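Mohammed-Awal Gbeho
May 20, 2021

A short thread on hand-held grippers. Since November we have been comparing two finger pads at Bretari, and I promised Sneha Yadav that I would write down what we learned before I forget it.

The two candidates: the soft curved pad from Jasosside, and the flat block pad that Edem Abugri drew for us. We call the second one "Celtness", after the folder where he saved the first drawing. The name has stayed.

The test is simple. One person, one gripper in each hand, one table. Pick up ordinary packaging, move it, put it down. We did 1548 picks in total, of which 700 were with the flat pad. I would have liked equal numbers, but the curved pad arrived first.

On hard boxes there is very little difference. Both pads hold a plastic container by the wall, and both slip if you take it too near to the corner. Philomena Gyamfi found that the curved pad forgives a bad angle more often. I agree with her.

On bags it is another story. The curved pad pushes the film away before it closes. The flat one gets its edge under the fold and takes a proper pinch. I did not expect this, I was quite sure the soft one would win with bags.

Weight. The flat pads are heavier and you feel it in the wrist after a long session. We now stop after 3 sets and change the operator. Edem wants to make them hollow. I have asked him to wait until we know how much they bend.

Cameras. We use one view from the head and one on the gripper. The head view tells you what the two hands are doing together, but the object is often hidden by the jaws. The gripper view is close and clear, and it knows nothing about the other hand. If I could keep only one I would keep the gripper one. Sneha says the opposite.

One thing for those who want to try: white objects on a white table are difficult in the close view. The edge of a frosted box is almost lost in the background. We have ordered a grey mat and will repeat the box part on it.

Flat pads again, with a bag and a frosted container:

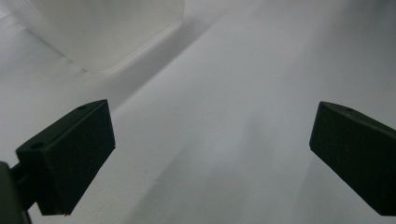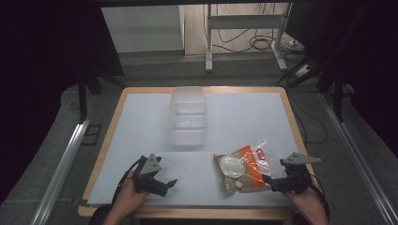 Flat pads. First picture: gripper camera, fingers open. Second: head camera, both grippers over the board.

Somebody asked about the cables. Yes, they pull a little on the forearm. Zuweira Gbeho fixes hers with a strap above the elbow, I let mine hang. The drawings of the flat pad will be shared when Edem has corrected the screw holes.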